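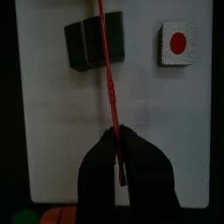 Why did the arm at the Pindale bench keep pulling after it should have let go?

The force limit had been turned off in a settings file during an update in April, and the arm was going only by position, so as far as it knew there was nothing to stop for.

Longer version follows. Sorry this item is rushed, the newsletter closes at 4 p.m. and the write-up only got signed off after lunch.

WHAT HAPPENED

Cord task, the usual one. Arm takes hold of the red cord near its end, brings it across the white board, holds, lets go. Been running on the Pindale bench since winter with hardly a complaint. Dark block on the left of the board, foam cube with the red dot on the right, cord hanging in front. Anyone who has sat a shift over there knows it by heart.

Mid-morning, the arm closed on the cord, moved, and then didn't stop at the hold point. Kept going down. Cord went tight, the anchor at the top took the load, and the anchor is only a screw hook in a wood strip. It held for a bit. Then it let go and the hook came back over the top of the board and landed on the walkway side.

No one hurt. The operator was at the desk, glasses on, outside the tape. Had they been leaning in to straighten the cord, which all of us have done, this would be a different kind of item.

Damage list is short. One hook, one wood strip split along the grain, one cord retired. The gripper was checked and is fine apart from wear on the pads, which was on the list already.

Stop button was pressed. It worked. The hook was already on the floor by then.

WHY IT HAPPENED

Three things, and we would like people to read all of them and not only the first.

First. The Fovitia controller keeps its force limit in a settings file, one file per bench. In the April update the Pindale file got replaced with the stock one. Stock one has the limit blank. Blank means off. It does not mean "use the normal value," which is what most of us thought, including the person typing this. No warning comes up on the screen. The limit box just shows a dash.

Second. The cord had been swapped. The old one was longer by enough that there was always slack at the hold point, so the arm could overshoot and you would never know. New one is shorter. Same color, same drawer, no label. With the old cord on, the missing limit did nothing you would notice, so the bench ran like that for weeks. Somebody grabbed the short one that morning and there went the slack.

Third, the grip. The pads were closing on the cord close to its end, with just the tip down between the fingers. That used to be our safety net without anyone planning it that way: pull too hard and the cord slides out. But the grip strength was raised to 35 on the controller's scale back when we had trouble with cords dropping. At 35 it doesn't slide. We tried it afterward with a hand scale hooked to a spare cord and it stayed put well past the point where the hook would have gone.

So: limit off, slack gone, grip too strong to slip. Take away any one of those and you probably get a beep and a shrug.

THE BIT THAT BUGS US

It had been seen. The Pindale shift log has 160 runs between the update and the failure, and in 3 of them the operator wrote something like "cord tight at end" or "arm low, ok after restart." All three were closed with a restart. Nobody did anything wrong by the rules we had, the rules say restart and carry on if the run finishes. The rules are bad and we are changing them.

Also the wrist camera. People asked why it didn't catch this, fair question. The program that reads the wrist view checks that there is a cord between the fingers. It does not check whether the cord is tight. A cord that is about to rip its anchor out looks perfect to it. Straight, centered, held. It scored the last run as good, right up to the moment the anchor went.

We did ask if the check could be taught to look at tension. Short answer, maybe, but a picture is a poor way to measure a pull and there is a force sensor sitting right there in the wrist. Turn that back on first.

And the light over there is too dim. Separate issue, keeps coming up. It made no difference in this case but the lower half of the board and the shelf under it are hard to make out from the desk, and if the cord had caught on something down there you would have had trouble telling. New lamps have been asked for. Again.

WHAT CHANGES NOW

Pindale bench stays off until the new anchor is in. It will be a breakaway clip this time, the magnet kind, so that it lets go early and drops straight down. The Niazi bench has used these for ages with no trouble. Niazi people, yes, you told us.

Settings files: every bench's file now gets compared with the saved copy after any update, before the first run. It takes a few minutes. Print the compare page and clip it to the bench. If the force limit shows a dash, don't run. Don't type in a number you remember, either, come and get the right one.

Cords: short ones are out of the drawer and in a bag in the office. Only the long ones go on the Pindale board. When they are back in use the short cords will have a band of white tape near the top so you can tell from across the room.

Grip strength comes down. Value still being worked out, we'll post it on the board by the sink. Expect more dropped cords for a while. A dropped cord is fine. Log it and start over.

Tape line: moved back a full pace on the walkway side. Please don't put the stools back where they were, they were found inside the new line twice already and it has only been down since breakfast.

Loose stuff: balls and other props on the shelf below the board should be put away in the bin if your task doesn't use them. Not a cause this time. But we found when we went through everything that there is no rule about it at all, so now there is.

Restarts: if you restart for any reason during the cord task, write down why, and if the same reason shows up again in the same shift, stop and call. You will not be asked about your run count. We mean that, the target for the month has been dropped for this bench.

OTHER BENCHES

Dilell bench got the same update on the same night. We checked it first thing after the incident and its file is fine, limit is there, number is right. Luck mostly. Its file has a different name so the installer skipped over it.

Niazi wasn't updated and won't be untill this is sorted.

The small demo arm in the front hall runs its own thing and has no cord task, but the limit was checked anyway. OK.

IF YOU WORK THE CORD TASK

Short list, please tear off or copy out:

Look at the limit box before the first run. Number, good. Dash, stop.
Pull the cord gently by hand with the arm parked. There should be slack you can feel.
Glasses on inside the room, and that includes the desk.
Hands behind the tape when the arm is live. If the cord is crooked, park the arm, then fix it.
Tight cord at the hold point means stop button. Don't wait for the run to finish.
Write it down, even if it sorted itself out.

STILL OPEN

We don't know why the update swapped the file. A report has gone in to the people who look after the Fovitia controllers, with the log and both copies of the file attached. No answer yet. When one comes we'll put it in the next issue.

We also don't know when the short cords got into the drawer. If you put them there, please say so, no trouble will come of it, we only want to know if there are more of them somewhere. Check the Niazi cupboard while you're at it.

Walk-through of the new start-up check is at 9 a.m. in the bench room, then again at 1:30 for the late shift. Both the same, come to either one. Bring your glasses. It's short, and you can't sign on for the cord task again until you have been to one of them.

Questions or corrections to the safety desk, the tray by the door is checked at noon and again at closing. The split wood strip is on the desk too if anyone wants a look at it, mind the splinters.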